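Equipment Progress Report: Second Arm, Gripper Fingers and Station Fit-out

Sat 2 July
By the Equipment Planning Lead, Durkico

Purpose

This report covers spending and planning on the block-handling station since the last payment was released. It sets out what has been bought, what is on order, and what we propose to do with the unspent part of the equipment line. One decision is asked for, in the section on the next order.

Work to date

The station now runs with two arms. The second arm was commissioned in June, after the controller supplied by Zuvono had been exchanged for one with the correct firmware. The exchange was made under warranty and did not touch the budget, but it took 6 working days out of the plan. That time has been recovered by running the wiring and the safety checks side by side.

We have logged 262 hours of arm time on the station. Most of that was single-arm work, picking up wooden blocks and setting them down. Two-arm work, in which one arm holds a block while the other approaches a second one, began only in the last part of the period and is still slow. Faults are recorded by hand at the end of each shift, and the log is available on request.

Spending

The largest item this period was the set of replacement gripper fingers and mounting parts from Nokitz, at 2,988 pounds including delivery. The order was placed in one batch to get the lower unit price. It leaves us with spares for both arms, which the original budget did not provide for. Cable, fixings and small tools came out of the consumables line and are within the limit agreed.

No money has been spent on the conveyor. The quotation from Kiani has lapsed and we have not asked for it to be renewed. A conveyor fixes the direction from which blocks arrive, and we would sooner settle the table layout first.

Lead times

Nokitz quotes 20 working days for further fingers of the same pattern. Zuvono will not give a firm date for a spare controller until an order is placed. We have assumed in the plan that the controller arrives last, and have put no task behind it that would stop if it were late. The station can be kept running on the present pair of controllers, with the risk that a failure of either would put us back to single-arm work.

Table and enclosure 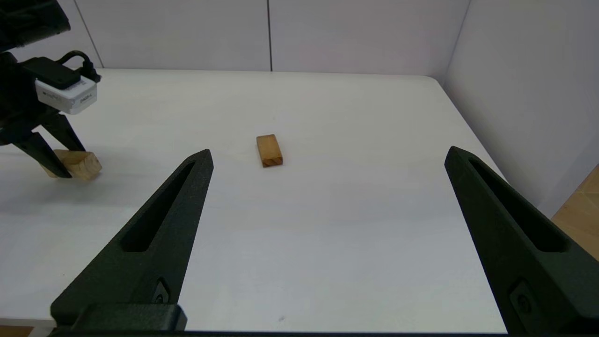 The table and its enclosure were budgeted as one item, and we propose to keep them so. The white wall panels give a plain background for the cameras and have needed no repair. The tabletop is matte, as specified, and faint grey smudges now show on it, so a cleaning allowance has been added to the running costs. With one arm holding a block at the left edge and the other open over the middle of the table, two-arm trials take up a good part of the surface. We have therefore priced a larger top as an option – it is listed in the forward budget but not yet committed. If it goes ahead, the rounded corners should be kept.

The fingers are the part we expect to replace most often. They are slotted along their length and end in a narrow tip, and the tips are where we would look for wear first. An inspection of the tips has been added to the weekly checks. Until there are more two-arm hours behind us we cannot give a replacement interval, and the figure in the forward budget should be read as a placeholder.

Next order

We ask for approval to move the unspent conveyor money to two items: one spare controller from Zuvono, and the larger tabletop. The controller should come first if only one can be met. Neither purchase raises the total of the grant. If approval is given, the controller order will be placed in the same week and the tabletop will go out for a second quotation, as the only price we hold is from Kiani.

The next report will include fault rates for the two arms separately, and a revised figure for finger replacement.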